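Search products
Enter word or article number
Go

Gulis storage bin, grey, with metal floor

By Sólveig Sveinbjörnsson, 05/04/2024

The Gulis is a large open bin for workshops, packing rooms and school stores. It is made for things which are taken out and put back many times in one day, and for this reason it has no lid. The sides go outward toward the rim, so you can reach the corners with your hand without scraping the knuckles.

The floor is of bare metal. Please know that it will get scratches from the first week of use. We do not paint it, as paint comes off in small pieces and mixes with the goods. Wipe it with a damp cloth and mild soap, and let it dry before you fill it again.

Maximum load: 50 kg
Length inside: 1000 mm
Width inside: 500 mm
Colour: slate grey, matt
Delivery: from our store in Trondska, normally within 6 working days

Put the bin on a strong table or on the floor. For a table top of wood we advise a felt mat under it, which you can order together with the bin.
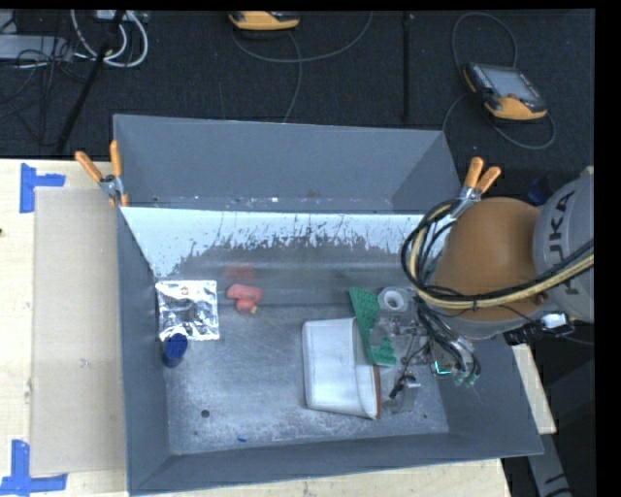
Gulis bin on a wooden table, with a white container inside. The metal shows marks from use.

Spare mats and labels are ordered separately. For larger orders please write to Jeferson Marinho in our sales office.

© Stakum Storage, Trondska | Contact | Back to top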